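Main page Contents Methods Datasets Recent changes Talk

Bararholm method

The Bararholm method is a way of collecting training data for robot manipulation without using a robot. A person holds a gripper in each hand and does an ordinary task, such as opening a box or folding a cloth, while small cameras record the work from close to the fingers. The recordings are later used to train a policy that controls robot arms. The method was described in February by a group at the Skammont laboratory and takes its name from the district where the laboratory stands.

Each demonstration is stored as one episode. The path of each gripper is calculated from its own video, and printed square markers help to find the position of one gripper relative to the other. Episodes in which the tracking is lost are removed before training - this step is done by a script and then checked by a person.

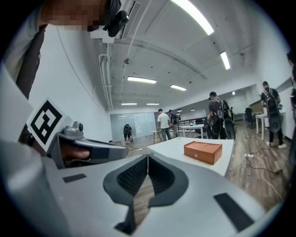

Hae-won Ko
Contributing editor, Robot Learning section

Collection normally takes place in shared rooms, where several operators can work at the same time. The wide lens sees much of the room as well as the table. In the first version of the method this was considered a problem, but the authors later kept the full view, as the fixed parts of the room are useful for tracking. Faces are pixelated before the data is released.

The first public set, called Zhong, contains 2,415 episodes. A policy trained on 100 episodes of a box task often closed the fingers too early. With 1,000 episodes this error became rare, although the policy was still weak when the box was turned far from its usual angle.

The Tratbridge variant uses the same grippers but adds a camera worn on the head. It gives a better view when the hands are far apart - the cost is a longer calibration before each session.

See also: Imitation learning; Fiducial marker; Bimanual manipulation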